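**MEDIA RELEASE**
**January 2025**

# Kinelberg withdraws Puda gripper firmware after jaw release fault

Kinelberg has withdrawn firmware version 7 for its Puda hand-held gripper and is asking all users to return to the previous version before further work. The notice covers 243 units supplied to research and data collection customers from August onward.

The fault concerns the jaw release. Under certain conditions the jaws stay closed after the operator lets go of the trigger, and remain closed until power is removed. Kinelberg has received 11 reports of the behaviour. One report describes a minor pinch to a finger. No other injury has been reported, and no unit has shown the fault while running the previous firmware.

## Cause

The Puda gripper compares trigger position with jaw position and uses the difference to set motor current. Version 7 introduced a filter intended to reduce jitter in the recorded jaw width. When the trigger is released quickly while the wide-angle camera stream is restarting, the filter can hold the last valid trigger value. The motor controller then continues to receive a close command.

The mechanical parts are not at fault. Jaw pads, linkages and return springs on the returned units were measured and found to be within tolerance. The return spring is not strong enough to open the jaws against a powered motor, and was not designed to do so.

The fault was reproduced at the Skernberg test facility using a scripted sequence of rapid releases. It did not appear in the original acceptance test, which ran 1,000 open and close cycles with the camera stream already stable. The acceptance test did not include a stream restart at any point. Kinelberg regards this as a gap in its test plan.

Hand-held collection takes place in ordinary furnished rooms, and stream restarts are more frequent there than on the bench, particularly where the operator moves between areas of differing wireless coverage.

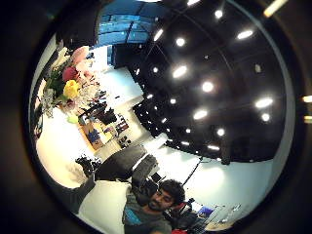
Lewis, writing in response to the advance notice, asked why a unit that can close on a finger had been shipped without a release that works independently of the software, and whether a firmware rollback on its own was an adequate answer. The same message noted that the power switch sits behind the grip and is awkward to reach with the free hand.

Kinelberg accepts both points. The rollback removes the known trigger for the fault but does not provide an independent release. A hardware change is being prepared and will be offered at no charge to every customer with an affected unit. It consists of a normally closed switch in the motor supply line, fitted on the side of the housing within reach of the thumb. Pressing it cuts motor current and allows the return spring to open the jaws.

## Action required

Users of affected units should:

- stop using any unit running version 7
- install the previous version with the Puda service utility
- confirm the version number shown at start-up
- carry out ten slow and ten rapid releases with nothing between the jaws
- report any failure to open, with the log file attached

If the jaws fail to open in use, switch the unit off at the grip. Do not try to lever the jaws apart while the motor is powered.

Units that cannot be rolled back should be labelled out of service and returned. Freight will be paid by Kinelberg.

## Effect on recorded data

Jaw width values recorded under version 7 may be wrong for the period between a rapid release and the next valid trigger reading. Camera images are not altered by the filter. A script that marks suspect intervals is included with the service utility. Customers should run it over any recordings made with version 7 before using the jaw width channel.

## Next release

Version 8 will drop the filter from the control path and apply it only to the recorded copy of the signal. It will not be issued until the stream restart case has been added to the acceptance test at Skernberg and passed on each hardware revision. No release date has been set.

Service requests should be made through the Kinelberg support portal, quoting the serial number on the base of the grip.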